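Gratgate Community > Home & Workspace > Desks and Tables > Storage

Gratgate uses cookies to remember your login and reading preferences. Accept / Manage choices

Wooden divider tray on a shared table: what goes in it, and where do the cables go?

Leena Karppinen
29th September

Hi everybody! I'm so happy to have found this board, I've been reading old threads all evening and have already rearranged my sock drawer because of one of them. Now I have a bigger job. We have a shared room here in Riihimäki (we call it Trulside, long story, there was a sign) and I've been put in charge of the big table, which I asked for, so no sympathy needed! People use it for laptop work most of the day and then it turns into a place for sorting, mending, gluing, whatever is going on. Right now a lot of it is old cards. They get passed from hand to hand across the table, looked at, argued over and put down in the nearest pile, and the piles get knocked together the minute somebody opens a laptop.
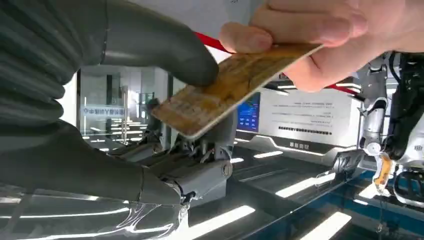 So I got us a divider tray, and I love it. It's wood, it's open on top, and it looks nice enough that nobody will want to hide it in a cupboard. My trouble is that I can't decide what it's for. Half of me wants it to be only for cards, so a sorting job can be left in place overnight. The other half wants pens, clips, adapters and the small stuff that drifts around the table and ends up on the floor. I tried doing both in my head and got nowhere.

The other thing is where it should live. The table is really two tables pushed together, and there is a seam where thin things like to disappear. If the tray sits near the front, I can reach it from where I stand, but then it's a reach for whoever is sitting on the far side.

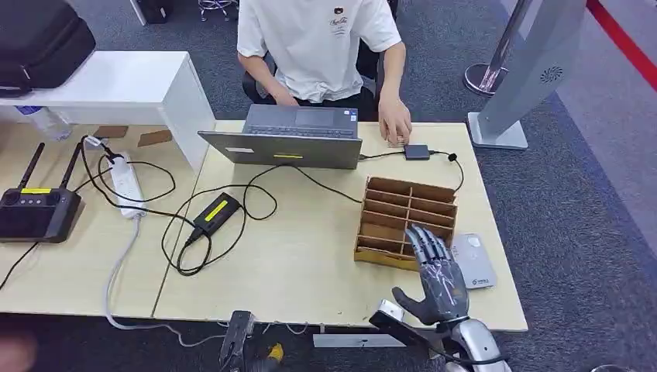

I should say how we sit, too, because I know you'll ask. Most of the time there's one person at the back with a laptop, and everyone else comes and goes from the front side. You can see the tray is turned toward the front, with a little gray gadget lying right next to it on the table instead of in it, and that's exactly the kind of thing I mean! It's small, it's flat, it's the same size as plenty of other small flat things, and it has no home. Would you give it a slot? Or keep anything electronic well away from paper and card? I'd like to settle this before March, when we get a lot more people in and my chances of teaching anyone a new habit drop to zero.

I have 135 cards so far, in case that matters for the answer. More are promised. Thank you thank you!

Tags: table organizing, divider trays, cable tidying, paper and cards

Hüsnü Polat

Just use a shoebox. Had one for years. Cards stand up in it fine and you can put the lid on.

Oona Huttunen

Oh, I love this kind of job! I ran the craft table at our library for nine years and I could talk about trays until you all log off. Welcome, Leena!

Make it a card tray, only cards, and be strict for the first few weeks. Mixed trays always lose. A pen goes in on top of the cards "for a second," then a clip, then a charger, and by the end of the month you've got a junk drawer with no front on it. Old cards that are already rubbed and faded will get scratched worse by anything metal lying on them, so that alone would decide it for me.

How I'd fill it:

Start with the compartment nearest you and call it "not looked at yet." Everything new goes there, no exceptions, even if you know perfectly well where it belongs.

Leave the one diagonally opposite for "ask somebody." This is the slot that saves friendships.

The ones in between are your sorted groups. Write the group name on a slip of paper and stand it up at the back of the slot. Don't stick labels on the wood yet! You'll change your mind at least 3 times, I promise, and you'll be glad the slips just lift out.

Don't pack a slot so tight that you need a fingernail to get a card out. If it's getting like that, split the group or move the finished part into a box (Hüsnü's shoebox is perfect for the finished ones, I mean that!). Lay a test card in first, by the way. If it won't lie flat, stand them on edge and put a folded piece of cardboard behind them so they don't slump.

As for the pens and clips and gadgets, get a second container. Any shape, as long as it looks completely different from the tray. A mug and a shallow dish would do it. People don't read labels but they do remember "round one for pens."

And put the tray on one tabletop only. Never let it straddle the seam, it'll rock every time somebody leans on one side.

Leena Karppinen

Oona, this is wonderful, and Hüsnü, I do have a shoebox, it's now officially on the team! I cleared a bit and looked at the table again with your list in my hand.

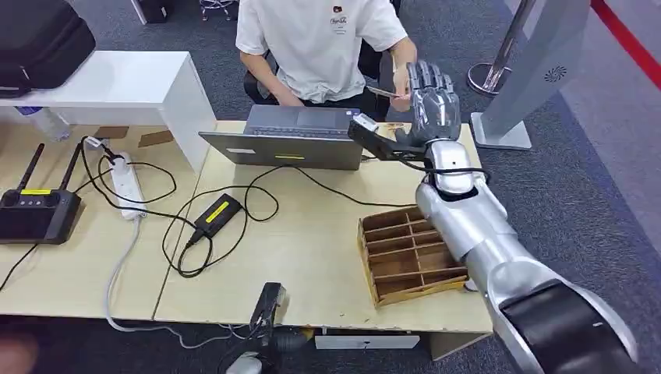 Moving the tray over to the right made more difference than I expected. It gets it off the seam and within reach from both sides, and I can plan the slots properly: two columns of four, so a corner for new ones, the far corner for "ask somebody," and the rest for groups. What's bothering me now is the power cord. It loops across the left side, comes over toward the tray and winds around its own adapter, with more loops down near the seam. The adapter has a bright yellow strip on it and there's a narrow yellow label on the laptop lid, so at least I have a color to build on. But that's a lot of cord for one laptop, and I can picture it hooking the tray and dragging it. What do you do with yours?

Santeri Turunen

Cables are my favorite subject, so here I go. Irja says to keep it short. I will try!

Get the adapter off the tabletop if you can. It's the brick that takes up the room, and the cord follows it wherever it goes. A hook-and-loop strap around a table leg holds a brick very well. Put the strap through twice so the weight doesn't slide down.

Then leave only as much cord on top as the laptop needs to be turned and pushed back a little. Fold the rest in a long flat bundle and strap that too. Don't wind it tightly around the brick, the cord gets a bad bend right where it comes out, and that's where mine broke.

Run it along the back edge on the laptop person's side. If the cord has to come forward at all, keep it on the other tabletop from the cards. You already have the two tops, so use them: power on the left one, paper on the right one. It's a lovely setup for this!

Don't feed the cord through the seam. The tops can shift and pinch it.

Keep going with the yellow. Same tape on the laptop, the adapter and the strap, and whoever packs up can match them without asking you. If a second laptop turns up, pick another color before it has been there five minutes.

Irja Turunen

He did not keep it short. I'd only add that you should cut a piece of thin felt to go under the tray. It stops the sliding if a cord does catch it, and it's nicer to the tabletop.

And please come back in March and show us the cards all sorted, I want to see how many groups you ended up with!

Get the weekly Gratgate digest: new threads on storage, desks and small repairs. Enter your email to subscribe.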